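Nutrition and Health Claims
Handout 9: Reading a headline about a food and a disease
Instructor: Tania Wijesinghe

Before class, read the Weerakoon article on beets and blood pressure. Bring a marked copy. We will spend the first half of the session on it and the second half on your own examples.

1. Where the study was done

A study in a dish, a study in mice and a study in people answer different questions. Many compounds taken from plants will kill or slow cells in a dish. So will salt water at the wrong strength. The cells sit directly in the compound, with no stomach, liver or bloodstream in between. When you read "kills" or "destroys" in a headline, look for the word "cells" nearby and then look for the dose.

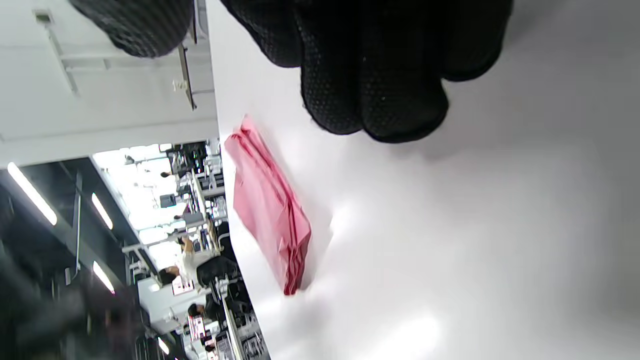
Black dotted glove above a white tabletop, with pink fabric.

2. Dose

The Zellavberg trial used as our main case gave beet extract to 315 adults and a placebo to the rest. There were 585 people in all. Work out the size of the placebo group before you come in, and note that the two groups are not equal. The paper gives the reason in its methods section, not in the summary.

The extract was concentrated. A reader who sees "beets" pictures a salad. Write down how much of the whole food a person would have to eat each day to get the same amount, and say whether you think anyone would do it.

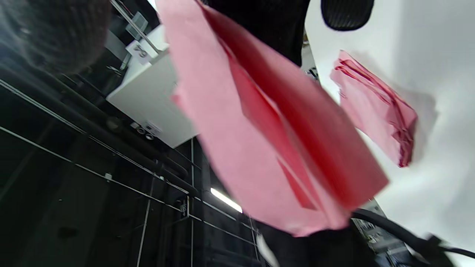

Pink cloth at a white surface.

3. What was measured

Blood pressure is a stand-in. What patients care about is stroke, heart attack and how long they live – and the trial did not run long enough to say anything about those. A change in a stand-in may still be worth knowing. It should be reported as what it is.

Also check how the change is stated. Relative change sounds larger than absolute change. If a risk goes from 3 in 1,000 to 2 in 1,000, a writer can say it fell by a third, or that one fewer person in 1,000 was affected. Both are correct.

4. Who paid

Fovomik sells the extract and supplied the capsules. That does not make the result wrong. Look for who ran the analysis and whether the plan was registered ahead of time. Sunil Sultana will cover registries in the next lab, so keep your notes.
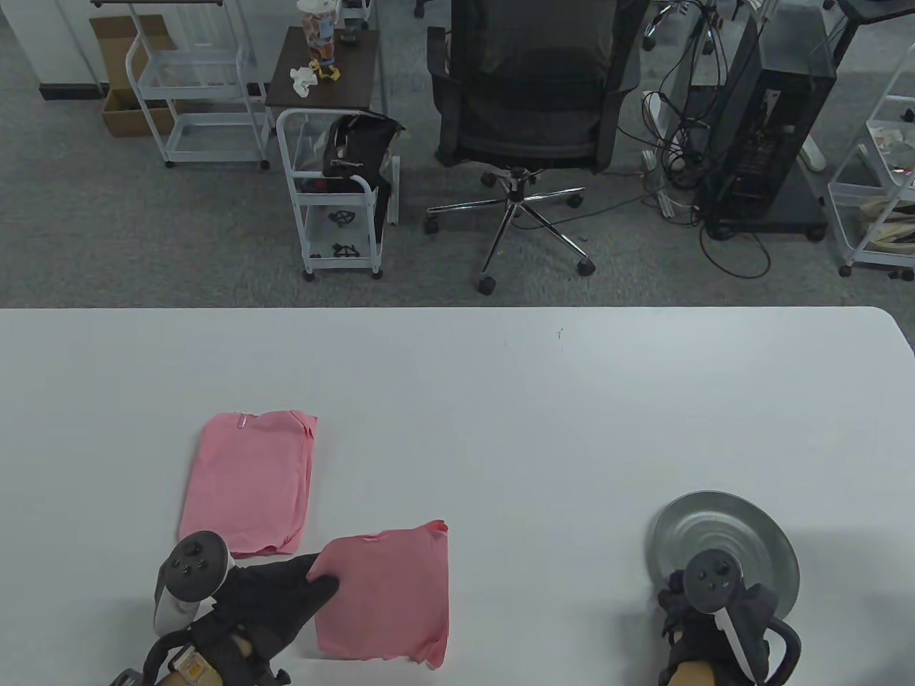 Two folded pink garments on a white table.

Homework

Find one food claim from a store package, a magazine or a website. The Sakari tea label is taken – we did it last term. In one page, answer the four points above for your claim. If you can't find the original study, describe where you looked.

Upload by Sunday at 9 p.m. Late pages lose one grade step.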